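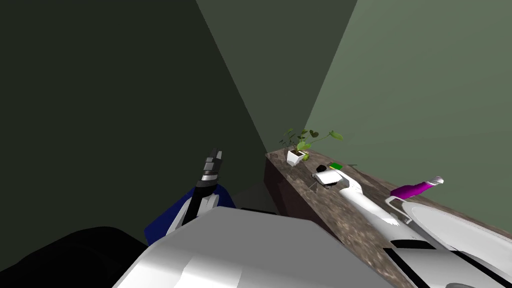 **Re: Council "vows" to stop marches ending in Tlapale Square**

**ditchwater** wrote:

Has anyone read past the headline on this? Gato is running it as "Zuteston bans extremist marches" and it's being passed round as though the thing is done. I went and found the motion. It doesn't ban anything. It says the council "will seek to work with partners to discourage" marches that end in Tlapale Square where there is "a reasonable expectation of intimidation". Seek to. Work with. Discourage.

I've no love for the lot who turned up last July with the flags and the loudhailer. I had to walk my mum past them to get to the chemist. But I'd like someone to tell me what changes the day after this gets voted through.

---

**palefinch** wrote:

What changes is that the people they were shouting at know the council is on their side. You can be as sniffy as you like about the wording. My neighbours stopped going to the Saturday-style market stalls for weeks after that march and I don't think a motion saying "we saw that and we're against it" counts as nothing.

---

**ditchwater** wrote:

> I don't think a motion saying "we saw that and we're against it" counts as nothing

Fine, then the headline should be "Council says it is against it". I'd have no quarrel with that one.

---

**Oldgasworks** wrote:

Council can't ban a march anyway. The police have to ask for it and it goes up the line from there, and it's hardly ever done. All the council controls is the square itself, and even that's murky: half the paving outside the bank is private land, as anyone who has tried to get a bench mended will know.

What they CAN do is refuse a booking for the stage and the power supply. Which the July lot never booked. They brought a van.

---

**marrowfat** wrote:

Look at the bit at the bottom about "event safety support". That's Prinatar. The same Prinatar that did the car park barriers, and you'll remember how those went. So we get a fine speech about standing together, and tucked behind it there's a contract for hired stewards in tabards who have no more power to move someone on than I have.

---

**palefinch** wrote:

Where does it say Prinatar? I've got the motion open and I can't find the word.

---

**marrowfat** wrote:

It's in the Gato piece, second half. "Understood to be in talks."

---

**ditchwater** wrote:

Understood by whom? That's my whole complaint about that article. "According to reports", and when you click on the reports it's an earlier Gato article, which says "it has been claimed". I'm as suspicious of Prinatar as the next person, but I'm not going to wave that about as fact when I've just been moaning about everybody else doing it.

---

**marrowfat** wrote:

Bookmark this and come back when the invoices are published.

---

**ditchwater** wrote:

I will, and I'll say so if you're right.

---

**tinroof_kettle** wrote:

I was in the public seats when it was first aired so I can fill in a bit. There were three councillors behind it, one from each of the main groups, and they'd plainly agreed beforehand to keep the wording soft so all of them could sign. A woman sitting near me asked whether it would cover the animal rights people who picket the butcher. The answer was that each case would be looked at on its merits. She asked who would be doing the looking and the chair moved on.

That bothered me more than anything in the text. I can think of plenty of people who'd claim a "reasonable expectation of intimidation" from a march I'd want to be on.

---

**Oldgasworks** wrote:

Yes, this. Once a form of words like that is sitting in the minutes it gets used on whoever is a nuisance that year. The hospital campaign got told to keep off the square for "footfall reasons" and they were mostly pensioners with a banner.

---

**palefinch** wrote:

So the motion is both so weak it does nothing and so strong it'll be used to crush the hospital campaign? You might want to pick.

---

**Oldgasworks** wrote:

Don't see why I have to. It's weak against people who bring a van and don't ask. It's strong against people who fill in the form.

---

**palefinch** wrote:

All right, I'll give you that one.

I still think some of you are enjoying the wording too much. The families who wrote in after July weren't asking for a test case. They asked for somebody in office to say it out loud, and for months nobody in office did.

---

**glovebox_map** wrote:

The petition has 195 names on it, by the way. I signed. What it asked for was lighting on the cut-through behind the library, a phone line that gets answered, and notice to residents when the police know a march is coming. I've read the motion over and not one of those is in it.

---

**ditchwater** wrote:

I hadn't seen the petition text. Is it up anywhere?

---

**glovebox_map** wrote:

Printed copy in the library, by the returns desk. It was on the council site and then the link stopped working. I emailed and got an automatic reply saying allow three weeks. I'm not claiming it was taken down on purpose, their site loses everything.

---

**tinroof_kettle** wrote:

The notice to residents would be the useful part. People on the north side of the square had no idea last time till they heard it. The police must have known, they'd put cones out.

---

**marrowfat** wrote:

Cones by Prinatar?

---

**ditchwater** wrote:

Give over.

Right, I've written to my ward councillor. Kept it short. Asked what the council will do that it couldn't do before, why the petition requests were left out, and whether there is any contract with an outside firm, yes or no. I'll post whatever comes back, even if it makes me look daft.

---

**palefinch** wrote:

I've written too, in favour, but I've asked for the notice to residents to be added as an amendment. The deadline for comments is 2020-01-31 and it has to be in by noon, which they've hidden in the attachment.

---

**Oldgasworks** wrote:

Amendments need three councillors to back them, or they did when I last paid attention. Worth copying in the ones who signed the thing, seeing as they say they care so much.

---

**glovebox_map** wrote:

Will do. If anyone wants the petition wording I can type it up tonight, the library photocopier is out of order again.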